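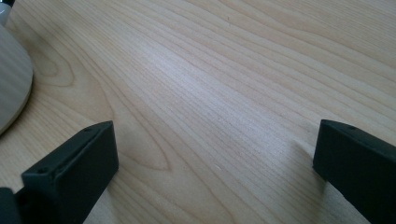

Photo: Tassanee Chaimongkol

Figure 3. Light-colored wooden tabletop with a satin finish. Note the nested arcs in the grain at left-center and the pale highlight in the middle.

3.2 What people look at when they look at a table

I'll admit I came into this part of the study thinking it would be the dull bit. We had already done the chairs (Section 3.1), and people have a lot to say about chairs, mostly about their backs. Tabletops I expected to get through in an afternoon. Instead this section kept growing, and Lertchai Jitpraphai, who did most of the interviews with me, had to cut it down twice.

The question we put to people was a simple one: tell us about the surface you eat or work at most days. We asked 52 households, all of them in homes where at least one wooden table got daily use, and we let them talk for as long as they liked. We did the first round in April and then went back to the ones who had told us to come back (a surprising number did!). All the talk was typed up and broken into single remarks, which gave us 3,423 remarks to sort. I did the sorting by hand, at my own kitchen table, which probably says something about my objectivity.

The biggest pile by far was about marks. Rings from mugs, pen lines, the dent where somebody dropped a can of beans. I had guessed that. What I hadn't guessed was how big the second pile would be, and it was about grain. More than 1,000 remarks mention it in one way or another, and very few of those people used the word "grain" at all. They said "the lines," "the stripes," "the swirly part," and one woman called it "the weather," which I've been calling it ever since.

The technical name for the swirly part is cathedral grain, and Figure 3 has a good one: rounded arcs nested one inside the next, like a flame, a bit darker than the straight lines to the right. You get it when a board is cut so that the growth rings meet the face at a low angle. Boards cut the other way, with the rings standing up steeply, give the long fine lines instead. A single flat-sawn board will often have both, arches in one part and straighter lines off to the side, so you can't read too much about how a table was built from one patch of it.

People with arches on their tables tended to know exactly where they were. They could tell us which seat was nearest, and which way the points went, without looking. People whose tables had only straight grain talked more about color, and about whether the thing looked "clean." I don't want to lean on this too hard. We didn't pick the tables, and folks who care about pattern may well have gone out and bought pattern in the first place. Still, it held up when I re-sorted the pile, and it held up again when Lertchai did it without seeing my notes.

Then there's shine. We asked everybody to rate their finish on a scale of one to 5, with one being dead flat and 5 being like glass. Satin finishes caused the most arguing, including between people who shared the same table. I think Figure 3 explains a good part of that. The patch in the center catches the light and goes almost cream, and some of the grain gets washed out there, while the edges stay a warmer beige. Sit in one chair and you've got a pale, shiny table. Move to another and the bright patch moves too, and the table has gone quiet on you. Couples who disagreed nearly always had fixed seats. When we got them to swap (we only thought of this halfway through, so please treat it as a hunch) they often changed their ratings.

This matters for anyone who shows wood samples to buyers. A small flat square held in the hand gets tipped around until the glare is gone, and nobody eats dinner that way. If I were running the study again I would have people rate the finish from every seat, with the lamp on and with the lamp off, and I'd write down where the window was. We did note window positions for the second visits, and those are used in Section 3.3, where I get into tablecloths and why so many people own one they never put on.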